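The second-hand question

When Brotdale started pulling apart office computers for parts and scrap, the work was done by hand at two long tables. The firm takes in retired desktops from schools and councils, strips out whatever can be resold and sends the rest to a metals recycler. In a good month the tables got through what came in the door. In September last year they fell well behind, and the owners began pricing a robot.

Apinya Meesuk, who runs operations, was given the job of putting a budget together. She had bought forklifts and a baler before, and she began the same way, by ringing suppliers and asking what one cost.

"I had three prices in a week and none of them were for the same thing," she says. "One was the arm on its own. One was the arm and a controller. The last had everything down to the floor bolts, and it looked like the dear one until I added up the others."

Her advice to other small operators is to leave the price of the arm until last. At Brotdale the arm came to less than half of the total. The rest went on the bench, the gripper, the fixtures that hold the parts, guarding, electrical work, programming hours and training. The bench and fixtures alone took 8 weeks to settle, as the first two layouts would only suit one model of case. 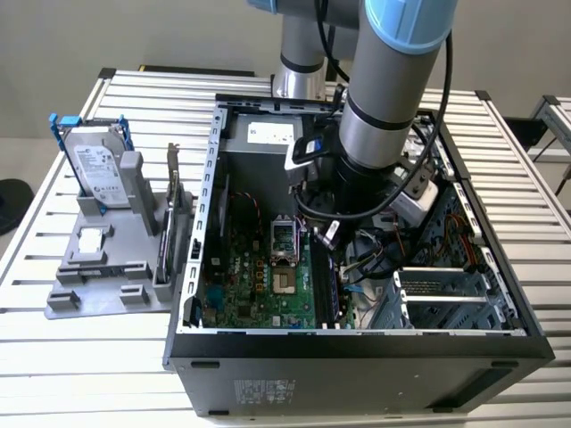

Fixtures are the line most buyers leave out or guess at. A supplier's quote will often say "tooling by customer" in small type, and it can be a costly three words. Every part that comes out of a machine needs somewhere to go, in a position the arm can find again. Much of this can be 3D printed in house, as with the gray tray beside the open tower, where a hard drive in its blue caddy and an expansion card each stand upright in a holder of their own. Printed trays are cheap to redo, and Meesuk budgeted for each to be redrawn twice. She now thinks she should have allowed for more. Slatted aluminium benches cost more than a plain steel table, but a fixture can be unbolted and shifted along the rail in a few minutes, and the firm has done that far more often than it planned to.

The gripper is the next decision. Pomeck, the integrator Brotdale chose, offered a basic two-finger model and a dearer one with force sensing. Meesuk took the basic one on a trial and then paid for the upgrade. Memory and drives can be damaged by a hard squeeze, and a damaged part has no resale value. She suggests asking any supplier to run your own scrap on their demonstration cell before you sign, including the ugly cases with bent panels. Two of the suppliers she spoke to said no.

Then there is the matter of volume. Pomeck worked out that the cell would need to handle around 156 machines a week to pay for itself in the time the owners wanted. Brotdale was taking in more than that on paper, but a fair share were laptops, which the cell was never meant to do. Taking the laptops out pushed the payback to 5 years. The owners went ahead, with the second cell struck off the plan.

Leasing was looked at too. Tagle, an equipment finance company, would lease the arm and controller but would not cover custom fixtures or programming, so those had to come out of cash. Buyers who are counting on a lease should ask early which lines it covers.

Not everyone has gone the same way. Husalby, a smaller recycler an hour down the highway, did the sums on a similar cell and bought powered screwdrivers and a better conveyor instead. Its people still lift out the boards by hand. Meesuk has been to see it and says that for mixed loads she might well have made the same choice.

Brotdale's cell runs one shift a day, with a worker opening the cases and checking the sorted parts. The maintenance contract comes up for renewal next year, and she has already asked for the price in writing.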